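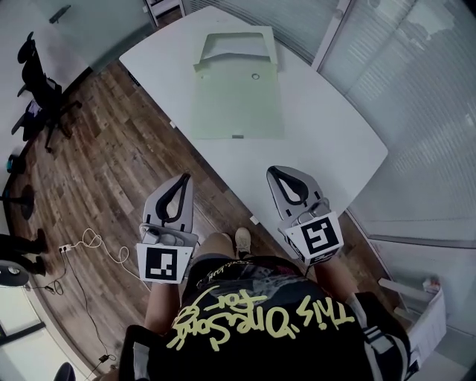

Document sleeves: common questions

Do I have to use the green sleeves?
No. Any translucent sleeve with a flap and a button closure is fine. Wirnus sells them in packs of 20.

How many sheets fit in one?
We stop at 400 for a box file. A sleeve is for a single job, so keep it thin enough that the button closes without pulling.

Can I leave a sleeve on the table overnight?
Please don't. Close the flap and put it back in the rack — the Jutstead office shares those tables.

What goes on the label?
Job name, your initials and the month. Write "February", not a number.

The button came off. Now what?
Move the papers to a new sleeve and recycle the old one. Tape leaves marks on the pages.

Who do I ask for more?
Byung-chul Cha keeps the spares. Allow 3 days for an order.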